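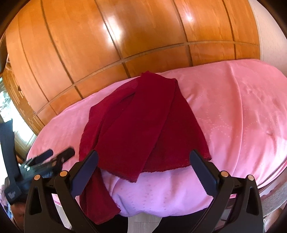 Fig. 1. Tissu rouge foncé, bords effilochés.

Teinture et entretien des textiles, séance 5
Notes de cours, A. Panicker, 3 juillet 2023

Rappel de juin : fibre, fil, armure. On ne revient pas dessus, relire le polycopié.

Les rouges. Trois familles à connaître pour le partiel :
garance (racine, alizarine), mordant alun, tient bien à la lumière
cochenille et kermès (insectes), tirent vers le cramoisi, virent avec les acides
synthétiques : alizarine de synthèse 1869, puis azoïques, puis réactifs

Attention à ne pas confondre colorant et pigment. Le colorant pénètre la fibre ou s'y lie, le pigment reste en surface avec un liant. Erreur vue dans la moitié des copies.

Mordançage. Alun 15 % du poids de fibre sèche pour la laine, crème de tartre facultative. Coton : plus difficile, tanin d'abord, alun ensuite. Le fer assombrit tout (on dit « brunir » ou « rabattre »), et fragilise à la longue.

Température garance : rester sous 70 °C, au delà les bruns sortent et le rouge devient terne. Montée lente. Eau calcaire plutôt favorable.

Cas d'étude : l'atelier de Bundirholm. Livre de comptes, 66 recettes, 2 seulement pour le coton. Lots de Skarnden vendus environ 3000 aunes par an. La recette dite « Midine » est une garance sur laine avec un second bain de son, à comparer avec celle de Thevar (voir tableau distribué, colonne de droite ilisible, je referai une copie).

Solidités : lumière, lavage, frottement à sec et au mouillé. Échelle des bleus pour la lumière (1 à 8), échelle des gris pour le reste. Les rouges foncés réactifs mal rincés dégorgent, c'est du colorant hydrolysé resté dans la fibre.

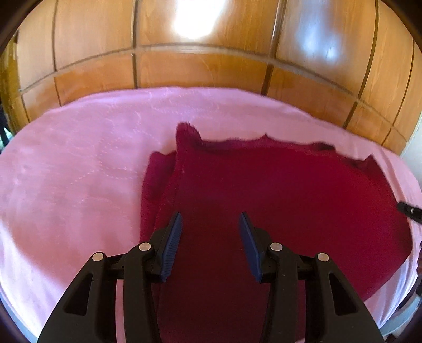

Pourquoi le premier lavage d'un rouge foncé se fait-il à part ?
Parce que l'excédent de colorant non fixé part dans l'eau et se dépose sur les textiles clairs, surtout coton et viscose.

Lisières et coupes : un bord coupé sans ourlet s'effiloche, armure toile lâche pire que sergé serré. Surfiler avant tout bain.

Pour la prochaine fois : échantilons de laine mordancée, pesés à sec, étiquette au fil et pas au feutre. Lire le chapitre sur l'indigo, cuve et réduction, sauter l'annexe.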